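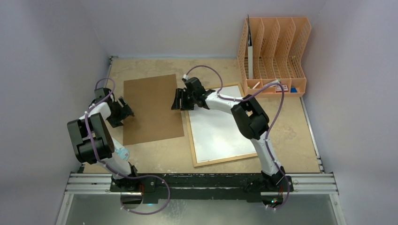

Attachment 1: tabletop, small pale scuffs and faint stains along the front edge

Ticket: Label printer skips every second label
Site: Skoltthorpe
Opened by: Chrysanthi Alexiou
Assigned to: Myrto Lazaridis
Opened: 4/9/18
Status: Closed

Problem
The Trurkitz label printer at packing feeds a blank after each printed label. It started when we opened the new box of Todia rolls. Old rolls printed fine, but we have none left. There are 700 labels on a roll, so half of each one is going in the trash. Power cycling did not help.

Reply, M. Lazaridis
Please print the configuration page and send me the label length and gap setting. Also tell me whether the sensor is set to gap or black mark.

Reply, C. Alexiou
Label length 100 mm, sensor on gap. The page does not list a gap value. The labels measure 60 mm from top to bottom.

Reply, M. Lazaridis
The length is wrong for that stock. The printer thinks the label runs past the first gap, so it moves on to the next one. Load a roll, close the lid, and hold Feed until the light blinks twice. It will push out a few blanks while it measures. Then set the page size in the Toivonen driver to match, or the driver will send the old length again with the next job.

Reply, C. Alexiou
Calibration ran. First job was good, second job skipped again. The driver was changed on my PC only.

Reply, M. Lazaridis
The shipping PC has its own copy of the driver and is still sending 100. Changed it remotely. Please run a batch from each PC.

Reply, C. Alexiou
Ran 8 labels from each, no blanks. Print is a little light on the left side but readable.

Reply, M. Lazaridis
Raise darkness by one step and clean the head with an alcohol wipe at the next roll change. Reopen if the skipping comes back. Closing.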